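Visit to the Gongate paper mill, Stesstead

Our group went to the spring open day at the Gongate mill on 2019-03-31. The mill makes uncoated paper for books and envelopes and has let the public in once a year for as long as I have been a member. I had missed the last two visits, so a fair amount had changed.

Parking was in the lower lot by the river. From there you walk up past the bale yard to the gatehouse, where they check your name and hand out earplugs and a vest. Closed shoes are required. One man in the group ahead of us was sent back to his car to change out of sandals, and he caught up with his party at the pulper.

Our guide was Ayten Sarıgül, a shift supervisor on the wet end. She took us around in groups of 17, which was a good size for the walkways but a little large for the control room. We had to go in there in two halves.

The tour starts at the stock preparation building. Bales of dried pulp come in by truck and go up a conveyor into the pulper, a tank with a rotor in the bottom. The water used here is mostly recovered from farther down the line. Sarıgül said fresh water use is the number she gets asked about most by the town, and that they post it on a board by the gate every month. I looked for the board on the way out. The last entry was for the month before.

The paper machine is in the long brick hall. It is warm and loud, and I would not wear a sweater again. The stock goes out onto a moving wire, the water drains through, and a sheet forms within a few yards. After that come the presses and then the dryer section, which takes up most of the length of the building. The machine was running at 600 meters per minute while we were there. It can go faster, but they were making a heavier grade for an order and had slowed it down. We did not see a sheet break. On my first visit there was one, and I still think it was the most interesting part, since you get to see the crew thread the tail back through.

At the dry end the paper is wound onto a parent reel. The one on the stand weighed 2,563 kilograms according to the ticket. The reels are moved by overhead crane to the rewinder, where they are slit to the widths customers want.

Oğuzhan Polat runs the test lab. He tore strips for us along and across the grain so we could feel the difference, and then folded a sheet both ways. Anyone who binds books knows this already, but several people in the group didn't and they kept him busy with questions. He also explained that the lab is held at a steady humidity, as paper takes up moisture and the readings drift. Samples are kept for two years in the room behind it. We were not shown that room.

The control room was the biggest change. The old wall of dials is gone and the operators now sit at screens. Two of the dials have been mounted in the hallway with a label.

Lunch was in the canteen: soup, rolls and coffee, paid for in cash only. I sat with Woo-jin Ban, who prints letterpress and wanted to buy a short roll. The mill doesn't sell direct in small amounts, but there was a table of trimmed offcuts by the door at a flat price per bundle. He bought four. I bought two of the cream. The sheets in my bundles were not all the same size, so check before you pay if that matters to you.

A few notes for anyone going next time. The ground floor of the machine hall is level, but the walkways are steel grating with stairs at both ends and there is no elevator. Photography is not allowed in the hall. The tour took almost three hours with lunch. Almost everyone in our car was hoarse from talking over the machine.

The next group visit is in May, to the Nodik type collection. Names to Sandro Orlandini, please, and tell him if you need a ride. 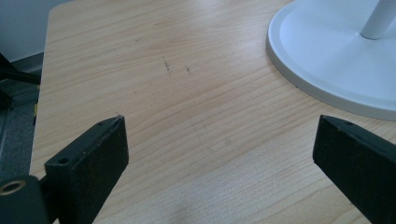
Orlandini has also asked that anyone still holding a vest from the mill bring it along, and he will mail them back together.

Contact the visits secretary | © Stesstead Book and Paper Group | Back to top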